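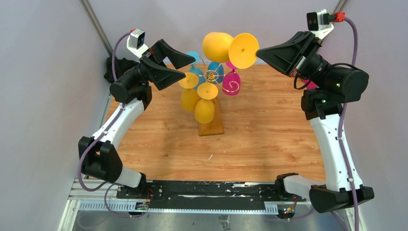
Unit 2 – Breakage allowances in banquet stock

Par stock is the number of pieces held per cover. Ostine sets par by seating, then adds a breakage allowance as a percentage.

Worked case, Fundelcombe hall: 818 pieces on the November count, 76 written off since the previous count. Opening stock was 894, so the loss rate is 8.5 percent.

Allowances of up to 15 percent are accepted for outdoor service. Record chips and cracks separately – both are write-offs, but only cracks count toward supplier claims.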